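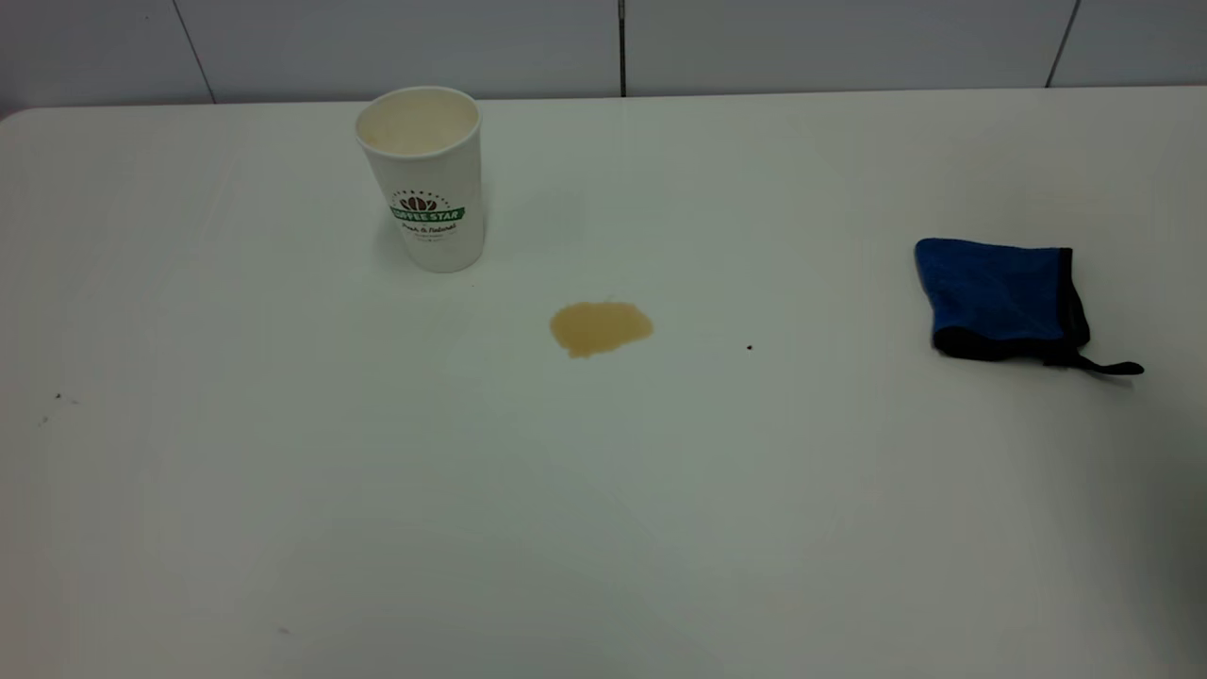

Entertainment publishers have a duty of care toward the people they cover, and that duty does not lapse when the subject is a romance. Over the summer, a large part of the coverage of the singer Tincuța Matei rested on objects in the background of her posts. Readers were invited to look at a sleeve, a window, a reflection in a spoon, and to draw from it the name of a new partner. The material was often as slight as an open paper cup standing on a white table. Anyone can drink from such a cup, and it says nothing about who sat down beside it. It was treated as proof all the same, and the stories that followed were written in the confident present tense of established fact.

The history is brief. In July, the entertainment site Voreck reported that Ms. Matei was seeing one of her co-stars from the drama series Jestham. The report cited no interview, no representative and no witness. It cited two posts, one from each performer, which appeared to have been made in the same kind of room. Within 53 hours the claim had been repeated in 793 articles, the great majority of which credited either Voreck or one another. Of these, 285 described the relationship as confirmed. Only 4 stated that the writer had asked either party for comment.

These totals come from a review carried out by the Sollorton Forum, the reader-standards group for which I write, and they should trouble editors more than they seem to have done. A claim that is repeated does not gain strength. It gains search position, and in this part of the trade the two are too often confused.
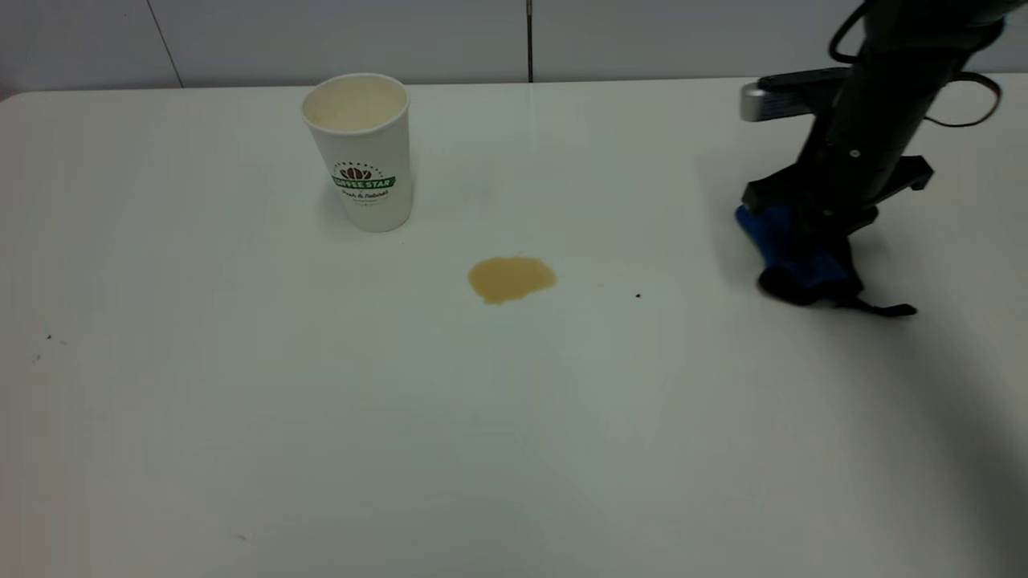 A paper cup with the Coffee Star logo.

It is sometimes said in defense of such reporting that public figures choose what they post and must accept what is read into it. There is some merit in this. A performer who shares a picture with millions of followers cannot expect it to go unexamined, and a certain amount of guessing is part of the pleasure of following a career. Fans have always guessed. The Forum has no quarrel with them, and would not wish to see their conversations policed.

An outlet is in a different position. When a fan writes that two people must be dating, other fans understand it as a hope or a theory. When a publication says the same thing beneath a headline, it lends the weight of its name, and it also earns money from the claim. The standard of evidence should rise accordingly. In practice it has fallen, to the point where some articles now consist entirely of fan theories with the question marks removed.
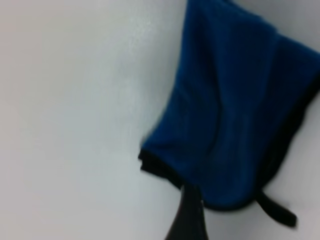 Clothing has become the favored exhibit. The reasoning is familiar: one person is seen in a garment, a second person is later seen with something similar, and the garment is declared to be shared. Most cloth does not lend itself to this kind of work. A piece of royal-blue fabric on a pale surface might be set beside any number of blue sweaters, scarves or blankets and be found to match them all, particularly where shadow turns part of it to navy. Color changes with the light and with the screen. Yet Voreck devoted an entire follow-up to the shade of a cardigan, and several larger titles carried it without adding a word of caution.

The cost of these errors is rarely borne by those who make them. Ms. Matei's co-star was, by his own later statement, in a settled relationship with someone outside the industry, and that person received a great many hostile messages from strangers. Voreck amended its article by adding the word "reportedly" to the second paragraph. The headline was left as it was.

A reasonable standard would not be hard to meet. Before a relationship is reported, at least one person with direct knowledge should have said that it exists, and both parties should have been given fair time to reply. Where the only basis is a visual likeness between posts, the article should say so in its headline - and an editor should ask whether it needs to run at all. Corrections should appear where the claim appeared, at the same size.

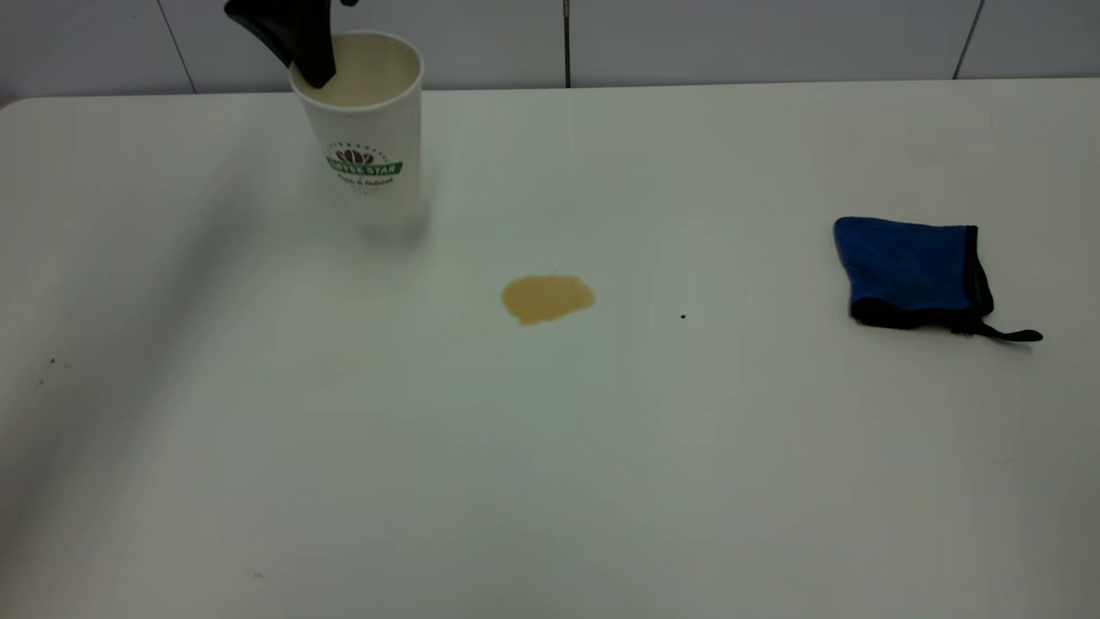

Some publishers will answer that they cannot afford to wait while their rivals do not. The Tănase newsletter, which covers much the same ground with a far smaller staff, offers a partial reply. It held the Jestham story for want of a source, told its subscribers that it had done so, and later reported the co-star's statement in full. We have seen no sign that its readers left. Many of them wrote in to say they had been tired of the story by the second day.

The Forum will be writing to Voreck and to the titles that used the word "confirmed," asking each of them to state what the confirmation was. Replies will be published as received, including those that decline to answer.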